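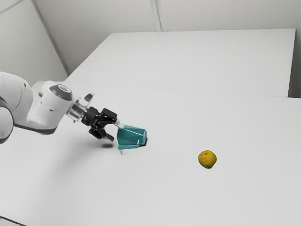
Teal cup and a small citrus on the table.

Citrus in the kitchen, quick notes

Typing this up between batches so forgive the mess. People keep asking for the citrus stuff in one place. OK. One place.

Buying. Go by weight. Two lemons the same size, take the heavier one. Thin smooth skin usually means more juice, bumpy thick skin is better for zest. Soft spot near the stem, leave it at the store.

Storing. Counter is fine for a week. Longer than that, fridge, in a closed bag with the air pressed out. Mine go 3 weeks easy, sometimes more. Don't pile them in a deep bowl and forget the bottom layer. One goes moldy and it takes its neighbors with it. Check Tuesday when you take the trash out, or whatever day yours is.

Juicing. Room temp. Roll it hard under your palm first. If it came straight from the fridge, 14 seconds in the microwave, no longer, mine burst once. Cut it the long way if you're squeezing by hand. Strain through a tea strainer, saves fishing for seeds.

Zest before you cut. Always. Zesting a squeezed half is misery and you will grate a knuckle. Stop at the white. Freeze zest flat in a small bag and snap off what you need.
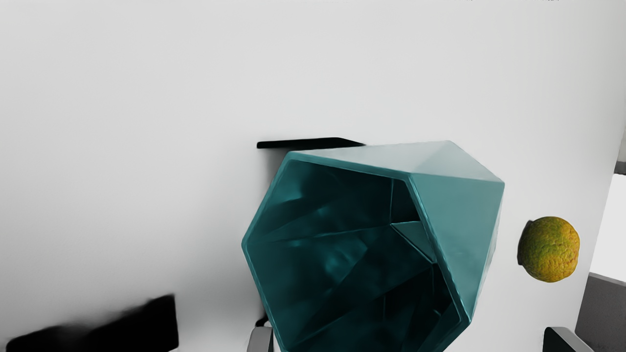 Extra juice goes in ice cube trays. Pop them out once solid, bag them, write the month on the bag. I still have some marked October and they're OK in dressing, wouldnt use them in a pie.

Peels. Save them in a jar, cover with plain white vinegar, lid on, back of the cupboard for 2 weeks. Strain. Mix half and half with water in a spray bottle. Good on the sink, the faucet, greasy stove knobs. NOT on marble or any natural stone, it etches. And never anywhere near bleach. My jar holds 755 ml, an old Tododell pickle jar, any clean glass one will do.

Cutting boards. Coarse salt, half a spent lemon, scrub, leave it five minutes, rinse, stand it on edge to dry. Onion smell gone, mostly. Garlic takes two rounds. Yae Tsuchiya says she does hers with grapefruit and I beleive her but have not tried it.

Microwave. Cup of water, a few slices, heat till it steams up the door, leave it shut a few minutes, wipe. Careful, the water is hot and can jump when you move the cup.

Candied peel, the short version. Strips, boil, drain, boil again, drain. Then 300 g sugar to the same weight of water, simmer until the peel goes see-through. Dry on a rack overnight. Toss in more sugar. Keep the syrup for tea.

Garbage disposal. A little peel, cut small, lots of cold water. Not a whole bag of rinds. Ask me what the plumber cost.

Jarrah Treloar wrote in about limes going brown and hard in the fridge. Too dry in there. Bag them. If they're already hard, grate the skin off if it's any good and squeeze what you can.

Timer's going. Preserved lemons next time, they need their own page.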